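Leria perception and planning group
Minutes of the meeting, 21 March 2024
Place: Condcombe office, small meeting room, and remote by call
Present: perception, planning, control, tooling. Apologies from the test group, who sent their notes in writing.

1. Minutes of the last meeting

Accepted with one correction. In the point on logging, the text said that the tooling side would "remove" the old log format. It should say "stop writing" the old log format. Reading of old logs stays supported until the end of the Tillman work.

2. Open actions

The time stamp problem between the camera driver and the joint state publisher is solved in the main branch. The reason was two different clocks, one of them started at boot. Perception asks that everybody rebuilds before making new recordings. Recordings made in January with the old build can still be used for detection, but they must not be used for anything where hand speed is important.

The action on the planner timeout is still open. Planning had no time for it. It moves to the next meeting with the same owner.

The action to write a page about the naming of coordinate frames is done, but tooling finds it hard to follow. Planning will add two small worked cases. There was a short talk about whether we write "tool" or "flange" in the code. We stay with "flange" for the last link of the arm and "tool" for the point between the fingers.

3. Desk tidying task, state of perception

Perception reported on the segmentation of desk objects in the Tillman task set. The model finds cups, books and keyboards well. Flat objects with a border are the weak group. For these the mask often stops at the inner border, and the pose estimator then receives an object which is too small. In the last test the estimate was wrong by over 8 millimeters on the short side, and this is too much for a side grasp.

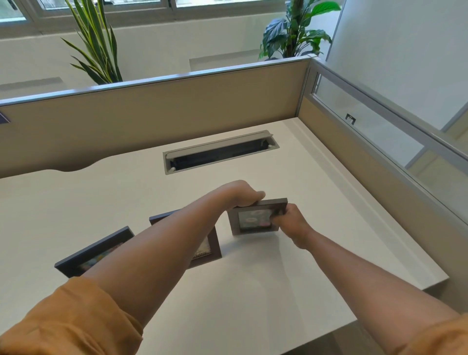
Pose estimation for framed objects will be changed so that it uses the outer border first and the content only as a second source. Perception explained why the content causes trouble. The network was trained with many printed cards and book covers, so it takes any printed area as the object itself. In the photo frame clip the person holds one frame at its top edge and its right side, nearly upright, while two others lie to the left, partly covered by the left forearm. The tracker should keep all three as separate objects there, but at present it joins the two on the left into one when the arm is over them. Planning asked if a depth image would help. Perception answered that it helps for the one which is held, but for frames lying on the desk the depth difference is very small and is lost in the noise. It was agreed to try edge features from the color image and to keep depth only as a check.

Control asked if the labels could include which edge each hand is holding. At the moment the label says only "left hand" or "right hand" and the object number. Tooling said that a new field is not difficult, but the old labels would have an empty value and the loader does not accept this now. Decision: the field is added as optional, and the loader is changed first.

4. Two-hand planning

Planning showed the new version of the two-arm planner. It plans the holding arm first and then the adjusting arm, with the first arm as a moving obstacle. This is simple and works in most cases. It fails when both grasps are close to each other, because the first arm takes the place which the second needs. From 100 simulated starts the planner found no solution in 7.

There was a longer discussion on this point. Control prefers that both arms are planned together, also if it takes more time. Planning is afraid that the time becomes too long for use on the real arms. A possible middle way is to let the planner choose the order of the arms, and to try the other order if the first one fails. This costs at most double the time and needs few changes. Agreed to try it before any joint planning is started.

Tooling reminded the group that the simulation uses rigid objects only. A frame with a loose back stand would behave differently. Planning accepts this limit for now, and it will be written in the readme.

5. Control

The force limit for placing objects on the desk is now a parameter and no longer a constant in the code. The default value is the old one. The test group wrote that the arm sometimes pushes a second time after the object has already touched the surface. Control has seen the same in the logs and thinks the contact flag is cleared too early by the filter. A fix is ready but not reviewed. Planning will review it.

The gripper opening is still commanded without a ramp. Nobody had an objection to adding one.

6. Tooling and the Prernen viewer

The Prernen viewer can now show masks and the planned path in the same window. Memory use is high with long recordings, so please cut the recording before opening it. The shortcut for "next label" has changed, as it was the same as the one for closing the window and some work was lost in this way.

The nightly build failed several times because the disk was full. Tooling will delete builds older than 7 days automatically. Builds with a release tag are kept.

Perception asked for a command line tool to compare two label files. Tooling has a script which does a part of this and will share it as it is, without support.

7. Actions

Perception: change the pose estimator to use the outer border first, and report results on the photo frame clips.
Perception: make a small test set with objects partly covered by an arm.
Tooling: change the loader to accept empty values, then add the held edge field.
Tooling: automatic deletion of old builds.
Planning: retry with the other arm order, and repeat the same simulated starts.
Planning: planner timeout (carried over).
Planning: worked cases for the page on coordinate frames, and the rigid object note in the readme.
Planning: review of the contact flag fix.
Control: ramp for the gripper opening.

8. Any other business

The merge window for the Tillman branch stays open until the loader change is in. Please do not merge label files before this.

The next meeting will be in the same room. Points for the agenda should be sent to the group list beforehand.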